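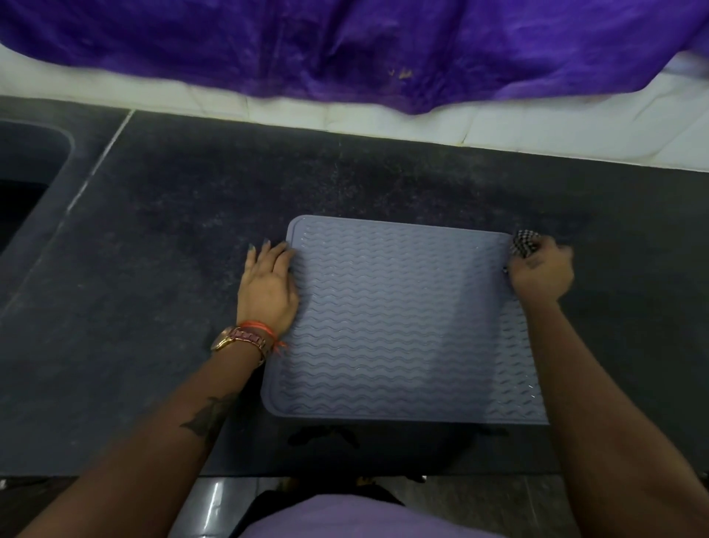 White haze on granite next to the sink, won't wipe off

Posted in Kitchens & Counters

mulance_13

Dark speckled granite, came with the house. There's a dull, lighter patch near the middle of the counter where the dishes dry. Looks ok when wet, comes back as soon as it dries. Tried dish soap, tried glass cleaner, tried scrubbing harder. Nothing. We have really hard water here if that matters. Is the stone ruined or is this just buildup? Don't want to pay someone 100 bucks to tell me it's soap.

3 replies

grarmont

Hard water scale most likely. Had the same thing for years. What worked for me – baking soda and a little water, make a paste, leave it on 13 minutes or so, rub in circles with a soft cloth, rinse, dry right away. Took me 4 rounds. If it's thick you can go at it with a plastic scraper held almost flat, or a razor blade if you're careful. No vinegar!! It eats the sealer and some dark stones have stuff in them that etches. Lemon same deal.

After that, lift whatever you dry dishes on every night and wipe under it. Water sits under those mats and just bakes on. Mine gets hung over the faucet now.

sovetti_k

vinegar worked fine on mine

pichlerkitchen

Please don't do the vinegar. Also check the sealer while your at it. Put a spoonful of water on a clean spot, wait 10 or 15 min, wipe. If the stone went darker, it's soaking in and needs sealing. Two thin coats, wipe off the extra before it dries or you get a haze that looks exactly like what you have now – ask me how I know. I redo mine every March.

If it feels rough to the touch its scale. Smooth but dull is probly etching and paste won't fix that, needs a polish.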